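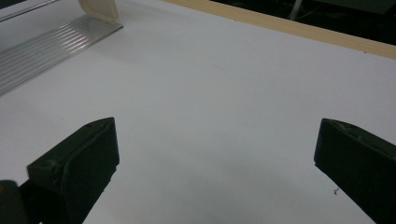 Search this guide Go

4. Setting up an interview project in Holeo

Reading time: 7 min

Print | E-mail this section

In this section you create a new project, bring in the transcripts of your interviews, and share the project with the other members of your research group. You need an account in Holeo and the approval letter from the ethics office of your faculty. If you do not have an account, go back to section 2.

The examples come from the Pratley project, a study of how school teachers in small towns remember the closing of their schools. The project is led by Mhairi Galbraith. She and Janaka Matubbar allowed us to use their settings in this guide. The names of the teachers were changed before any transcript was loaded.

4.1 Before you start

Put all transcripts in one folder on your own computer. Holeo accepts plain text, RTF and ODT. It does not accept scanned pages, also when the scan was saved as a PDF with text behind it.

Each file must have a name which begins with the participant code, then an underscore, then the number of the interview. In the Pratley project the second interview with participant T07 has the name T07_2. Do not use the real name of a person in a file name. File names stay in the activity log after the file is deleted.

Check that every speaker turn begins on a new line and that the speaker label ends with a colon. Holeo finds the speakers by this colon. If your transcriber used another sign, change it now. It is much slower to do this after the import.

CAUTION: Holeo does not remove names, places or schools from the text. Anonymize the transcripts before you import them. The word "anonymized" in the file list is only a label which you set by hand.

4.2 Create the project

1. Log in and choose Projects, then New.

2. Type a title. The title can be changed later, the short code can not. The short code has between three and eight letters.

3. In the field Approval, type the number of your ethics approval. The Pratley approval has the number 2229. Type only the number, without the letters of the faculty before it.

4. Choose the end date of the storage period as it is written in your approval letter. If the letter gives only a month, such as September, choose the last day of this month.

5. Choose the main language of the interviews. If your participants change between two languages in the same interview, choose Mixed. The word search is then a little slower, but it does not skip the words of the second language.

6. Press Save. The project opens with an empty file list.

Note: A project can have only one owner. In a doctoral project the owner is the student, and the supervisor is added as a reader or a coder. Some faculties have another rule, so please ask before you press Save. A change of owner must be requested in writing and is done by hand on our side, normally on Wednesday.

4.3 Import the transcripts

1. Open the file list and choose Import.

2. Select the folder. You can import up to 300 files at one time. For a larger collection, repeat the step.

3. Wait until the bar is full. Do not close the browser window. You can use other windows during this time.

4. Read the report. Files marked with a green point are ready. Files marked with a yellow point were imported, but Holeo found only one speaker in them. Files marked with a red point were refused, and the reason is written next to the name.

5. Open one of the yellow files and compare it with the original. Most often the colon is missing after one of the labels. Correct it in the original file and import this file again with the option Replace.

The Pratley project has 62 transcripts. After the first import there were seven yellow files, all from the same transcriber, who had written the interviewer's label in brackets.

CAUTION: The option Replace deletes all codes and memos which belong to the old file. Use it only before the coding begins. After that time, use Edit text – it keeps the codes in their place as long as you do not remove the coded sentence.

4.4 Add the participant table

The participant table is not obligatory, but without it you can not compare groups. For a study about gender, class or region you will need it from the first day of the analysis.

1. Prepare a table with one row for each participant. The first column is the participant code, written exactly as in the file names.

2. Add one column for each attribute. Keep the number of attributes small. In Pratley they are: gender, years in teaching, type of school, union member, and parents' occupation.

3. For each attribute, decide if the value is chosen from a list or is written freely. We advise free text for gender and for occupation, in the words the participant used. You can build groups from these words later, and the original words remain visible next to the group.

4. Save the table as CSV and choose Participants, then Import table.

5. Leave a cell empty when the participant did not answer. Do not write 0 or "none".

Note: When a group has very few members, a reader may recognize a person from the combination of attributes. Holeo shows a small triangle next to a group with fewer than five participants. The triangle is only a warning and does not stop the export. Haris Vidmar, who looks after the training for new users, asks every group to discuss these cases together before they publish a table.

4.5 Share the project

1. Open Members and choose Invite.

2. Type the institutional e-mail address. Private addresses are refused.

3. Choose a role:

Reader – can open the transcripts and the memos. Can not write.
Coder – can also add codes and write memos. Can delete only own codes.
Editor – can also change the text, the participant table and the code list.

4. Press Send. The invitation is valid for 18 days. After this it must be sent again.

5. If a member leaves the group, set the role to Closed. Do not delete the member. If you delete the member, the memos lose their author and you will not know any more who wrote which interpretation. 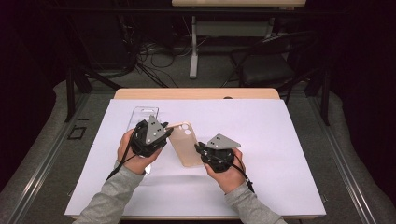 Can a teacher who was interviewed become a member of the project and read the coding of the own interview?

Participants can be invited as readers, if the ethics approval includes it. Open Members, choose Invite, and mark the box Limit to files. Then select only the interviews of this person. The participant will see the transcript and the codes on it, and will not see the other files, the participant table or the project memos. The institutional address is not required for a limited reader, this is the only exception.

4.6 Prepare a first code list

You can begin with an empty list and create codes while you read. If your group works with a theory which is already decided, you can also import a list.

1. Write one code per line in a plain text file. Put a tab before a code which belongs under another one. Two levels are possible, a third level is ignored.

2. After the name of the code, write a sign | and then a short definition. The definition appears when a coder moves the pointer over the name.

3. Choose Codes, then Import list.

4. Let two coders work on the same transcript separately. Choose Compare to see where they differ.

Compare shows the passages side by side. It gives also a percentage, but please do not report only this percentage in an article. Obadia Mbwambo and Laurier Dufour wrote a short text on how to use the differences for discussion, with passages from the Skirel interviews on adult literacy. You find it in the Help menu under Readings.

Note: Codes imported from the older program Vlachou arrive without color. The colors must be set again by hand. Definitions longer than one line are shortened at the first period, so keep a copy of your old list until you have checked all of them.

Next section: 5. Memos and reading notes

Print | E-mail this section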